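Does Your Yarn Really Need to Be That Expensive?

Every spring the Fitemville yarn shop fills its front shelf with hand-dyed wool, and every spring I hear that a sweater is only as good as its fiber. I doubt it. My oldest cardigan is plain Skistby acrylic. It has been through the wash more times than I can say, and the cuffs are fine.
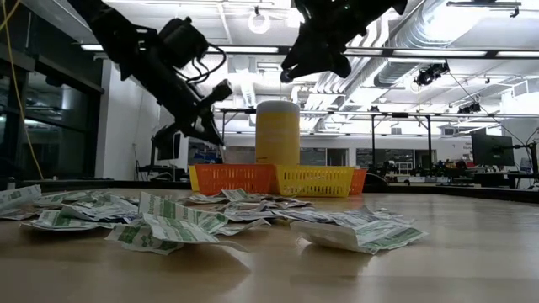

What the price buys

Color, mostly – and a nice label. A skein of Plirach merino runs me 62 dollars, and the yarn pills at the elbows by April. Yiran Han, who taught me to crochet, swears it blooms after blocking. Maybe so. I blocked mine twice and got a wider sweater. Show me a scarf that lasts 8 winters and I'll reconsider.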